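Minutes, December meeting of the Lending Practice Group
Held Thursday, 2:00 p.m., second-floor meeting room

Chair: Nuanchan Rojanasak
Minutes: Silvia Procházka
Present: six members in the room, two by phone. Quorum met.

## 1. Minutes of the previous meeting

Approved with one correction. In item 4, "rate lock" should read "rate lock extension". S. Procházka to reissue.

## 2. Matters arising

2.1. Revised fee sheet. Sent to all offices. The Sakai office reported that the old sheet was still being handed out at the front counter during the first week. Old stock has been pulled.

2.2. Broker agreement with Asetti. Signed copy received. The referral fee clause was changed at the other side's request and now refers to the closing date in place of the approval date. Legal has no objection.

2.3. Appraisal turnaround. No change since the last meeting. Carried forward.

## 3. Self-employed borrowers: income documents

N. Rojanasak introduced the paper circulated with the agenda. The present checklist asks for two years of personal returns, two years of business returns where the borrower owns a quarter or more of the business, and a year-to-date profit and loss statement. Underwriting has been sending files back when the profit and loss statement is more than 60 days old at submission. The checklist does not give an age limit.

Discussion:

- The age limit should be printed on the checklist and repeated in the cover email.
- Unsigned statements are being accepted by one underwriter and refused by another. The group wants a single rule. Preference was for signed and dated by the borrower, with no requirement for an accountant's signature.
- Bank statements should be requested up front where the current-year figure is lower than the prior-year figure. Asking for them after submission adds a second review.
- Depreciation add-backs are to be shown on the worksheet as a separate line. Several files had them netted into the income figure, and the reviewer could not trace the number.

Of the 43 self-employed files reviewed for the paper, 20 had been returned at least once. Most returns were for the age or the signature of the profit and loss statement. Two were for missing schedules.

Agreed: checklist to be amended as above and reissued before the next meeting. The 60-day limit will be measured from the statement end date to the date of submission.

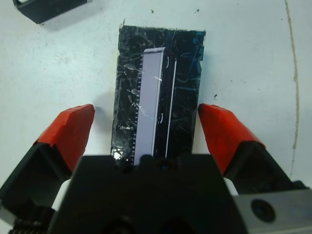

## 4. Rate lock extensions

4.1. Current practice is to extend once without charge where the delay is on our side, and to charge the borrower where it is not. The policy does not say who decides, or what record is kept.

4.2. One member asked how a delay by the appraiser should be treated. The appraiser is ordered by us but is a third party. Views differed. The chair ruled that appraiser delay counts as our side for lock purposes unless the borrower failed to give access to the property.

4.3. Extension requests must be entered in Usero before the lock expires. Requests made by email only will no longer be treated as received. Processors are to enter the reason code and attach any supporting letter.

4.4. The charge for a second extension was discussed. A flat charge of $1,000 was proposed for all loan sizes. It was pointed out that this bears hardest on small loans, and that a percentage charge would be easier to defend if questioned. The proposal was withdrawn. Pricing to bring back a percentage option with worked figures for a small, a medium and a jumbo loan.

4.5. Until then the second extension charge stays as listed on the fee sheet.

## 5. Gift funds toward the down payment

5.1. The gift letter template was last revised before the change in sourcing rules and still has a line for the donor's employer, which is not required. Line to be removed.

5.2. Transfer evidence. Where funds go straight from the donor to the closing agent, a copy of the wire confirmation is enough. Where funds pass through the borrower's account, both the donor's withdrawal and the borrower's deposit must be shown.

5.3. Small gifts. A member suggested that gifts under $1,000 be accepted on the letter alone. Not agreed. The sourcing rule has no lower limit for this product and an exception would need sign-off from the investor.
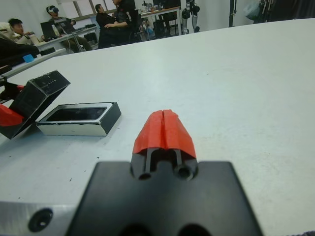
5.4. Several loan officers have asked whether a gift may be used for reserves as well as the down payment. The answer depends on the program. S. Procházka to add a column to the program matrix showing yes, no, or conditional for each, with the guide section cited.

5.5. Gifts of equity were raised but not discussed for lack of time. To be taken next meeting.

## 6. Document portal

6.1. The Sikia portal will be unavailable from 6:00 p.m. on the night of the update until the following morning. Borrowers with open tasks will get a notice two business days ahead.

6.2. After the update, uploads will be sorted by document type in place of upload date. Processors who rely on the date order can change the view under their own settings. The change does not affect files already submitted to underwriting.

6.3. Password-protected PDFs are still being accepted by the portal and then failing at the imaging step. The vendor has confirmed the fault. No fix date given. Processors should open each statement before marking the task complete.

## 7. Other business

7.1. Condominium questionnaires. One management company has raised its charge and now asks for payment before release. The charge is to be disclosed to the borrower at application where the project is known.

7.2. Holiday cover. Each office to send its lock desk cover list to the chair by end of business Thursday.

## 8. Actions

| Item | Action | Owner |
|---|---|---|
| 1 | Reissue corrected minutes | S. Procházka |
| 2.3 | Report on appraisal turnaround | N. Rojanasak |
| 3 | Amend and reissue income checklist | N. Rojanasak |
| 4.4 | Percentage option for second extension | Pricing |
| 5.1 | Remove employer line from gift letter | S. Procházka |
| 5.4 | Add reserves column to program matrix | S. Procházka |
| 7.2 | Lock desk cover lists | All offices |

Meeting closed at 3:35 p.m. Next meeting same room, same time. Papers to the minute taker five business days before.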